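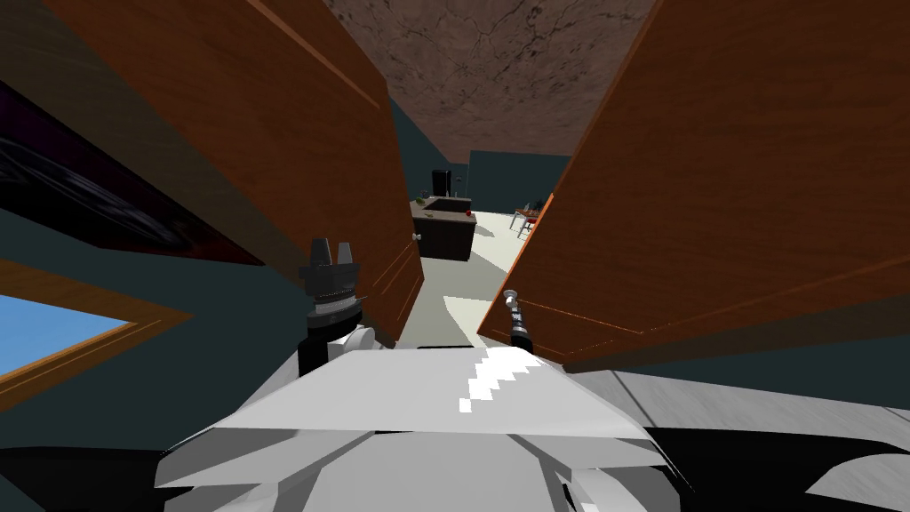 Looking past two open cabinet doors toward the kitchen island (3D render)

Pressure gauge reads fine but my transmitter drifts every afternoon - what am I missing?

Posted by Adesuwa Igwe, August 16, 2019

Hi all, long-time reader and first-time poster, so go easy on me. I look after the compressed air at a small shop in Nutbridge (we make trim parts, nothing fancy) and I've got a pressure transmitter that is driving me up the wall. It's a plain two-wire 4-20 mA unit on the main header, feeding a little panel display. Every morning it agrees with the dial gauge next to it. By mid-afternoon it reads 3 psi high, and by the time I lock up it has started creeping back down.

I already swapped the dial gauge for a new one and the two gauges match, so I trust the gauge. I also put my meter in the loop, and the current really does go up, so I don't think it's the display. The transmitter is a Ladalia that was here when I started. No manual, and the label is mostly rubbed off - all I can make out is 638 and then a smudge.

It sits on a short pipe nipple right off the header, up near the roof on the west side. I re-zeroed it twice, both times first thing in the morning. Is it just worn out? A new one isn't a huge expense but I'd hate to buy one and see the same thing happen.

I-seul Gil

Oh, I've been there! Before you spend any money, think about where it's living. West wall, near the roof, good in the morning and high in the afternoon - that sounds an awful lot like temperature to me. Every transmitter has a temperature error, and the older ones can be pretty bad once the case gets hot. Zeroing it in the cool of the morning just means it's right in the cool of the morning.

Easy thing to try: next time it's reading high, shut the isolation valve, vent the transmitter side slowly (wear your glasses, please) and look at the loop current with no pressure on it. It ought to be sitting at 4 mA. If it's above that, your zero has moved. Then do the same thing the next morning and write both numbers down. If the zero is spot on both times, the trouble is in the span or somewhere else, and you'll need a decent test gauge and a hand pump to go any further.

If it is the zero, move the transmitter. I ran 10 feet of small tubing down from our header at Stitbridge and mounted the thing at chest height on a bracket, out of the sun, and it hasn't bothered me again. Slope the tubing so water runs back to the header, or put a drain at the bottom if you can't. Ours goes downhill so it has a drain, and I crack it open whenever I walk by. A sunshade made from a bit of sheet metal might help too, but I'd still rather have it where I can reach it without a ladder.

One more thing - check the cable gland while you're up there. Mine was loose and there was green crud on the terminals, which can leak a bit of current and make the reading go high all by itself.

Yook

just replace it. we had a 838 on ours did the same thing, new one fixed it. they don't last forever

Adesuwa Igwe

Update for anybody who finds this later. I did the vent test like I-seul said. Morning was dead on 4 mA, afternoon was clearly higher with no pressure on it at all, so the zero is moving. Terminals were clean and the gland was tight, so I guess I got lucky there.

Yook, thanks, and I may end up doing that, but I want to get it off that wall first either way. I've got tubing and fittings in the storeroom, and the bracket will have to wait until we shut the air down in October. Until then I'm going by the dial gauge and I've taped a note on the display so the guys quit asking me about it!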